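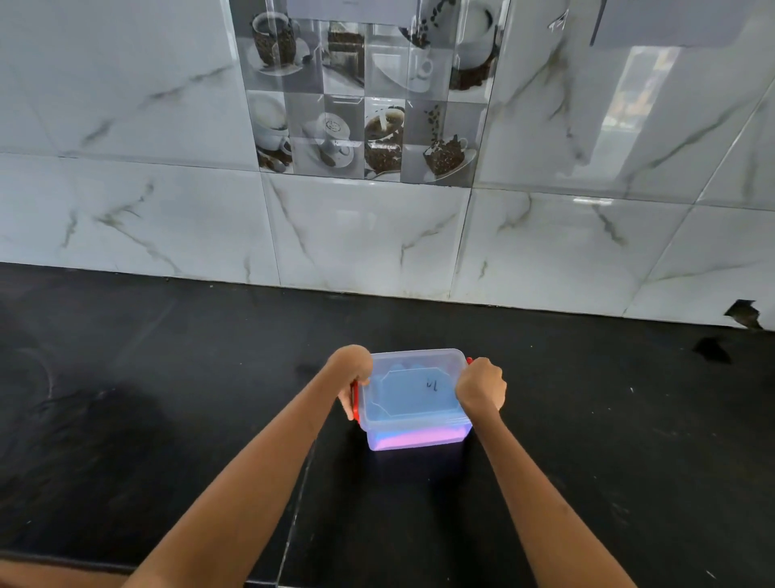

Fluststead Housing Trust Expands Kitchen Storage Program for New Tenants

FLUSTSTEAD, Aug 19, 2021 – The Fluststead Housing Trust today announced that its Kitchen Start program will be extended to all tenants moving into Trust apartments, following a trial at the Wendt Street and Dakard Court buildings. Under the program, each household receives a set of clear, lidded storage containers and a home visit to help arrange the kitchen.

The trial began with 58 households and closed in July. Tenants were offered help with unpacking, sorting dry goods and small household items, and clearing countertops for cooking. Visits lasted up to 2 hours and were arranged at a time chosen by the tenant.

"Moving into a new home is tiring, and the kitchen is often the last room to be put in order," said Omolara Bassey, Director of Tenant Services. "Many of our tenants told us they had bought the same items twice in their first weeks because they could not find what they had packed. A clear box with a lid that closes properly is a small thing, but it was the part of the visit they mentioned most."

The containers are supplied by Drisik, a local housewares distributor, under an agreement signed with the Trust this summer. The agreement covers some 400 sets. Each set includes shallow boxes for drawers and shelves, deeper boxes for cupboards, and a sheet of plain labels. All have latching lids and can be stacked.

Tenants are free to use the containers as they wish. During the trial, households stored rice and flour, baking tools, sponges and dishcloths, children's lunch things, batteries and sewing supplies. The Trust asks only that boxes not be placed on or beside a stove, and that cleaning products be kept in their original packaging and out of the reach of children.

Visiting staff will also provide a short printed guide to the care of kitchen surfaces. It covers daily wiping of countertops, cleaning of wall tile and grout, and the reporting of loose seams or worn sealant to the building office. Repairs of this kind remain the responsibility of the Trust and are made at no cost to the tenant.

Current tenants who moved in before the trial may apply for a set without a home visit. Requests should be made through the building office and will be filled in the order received, with 31 sets held back for households with urgent needs.

About the Fluststead Housing Trust
The Fluststead Housing Trust owns and manages affordable rental apartments in Fluststead and provides support services to its tenants.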